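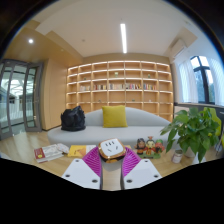 3.2 Participants and household sample

Families were recruited through four nurseries in Drendbridge and one in the neighbouring district of Pimano. Letters went to 206 households with at least one child between 18 and 48 months of age. Of these, 146 agreed to take part and returned the first questionnaire. Households in which the main carer had changed in the previous six months were kept in the sample but coded separately (see Section 3.5).

3.3 Toy inventory

Each carer completed a written inventory of the playthings kept in the main living area. Items were grouped by size, by material and by whether the child could hold them in one hand. Small items were defined as those with no side longer than 8 cm. Sets sold as a unit, such as blocks or picture tiles, were entered once, with the number of pieces given in a second column. Following Mohmand and Apaza, books were left out.

The inventories yielded 651 separate entries after duplicates had been removed. Two coders, Duván Henao and Sumeya Tufa, assigned each entry to a category without knowledge of the child's age. Disagreements were settled by a third coder. Most concerned household objects used as toys, for example lids and spoons, which the original scheme of Guzmán did not cover.

3.4 Floor play diaries

Carers kept a diary of floor play for seven days, noting the start and end of each period and the toys in use. A period ended when the child left the floor for more than two minutes. Figure 2 gives the median length of these periods by age group. Short periods are more common in the youngest group, and the spread is widest between 30 and 36 months.

Figure 2. Median length of floor play periods in minutes, by age group. Bars show the interquartile range.

Diaries with fewer than five completed days were excluded from the analysis of period length but retained for the inventory comparison in Section 4.1.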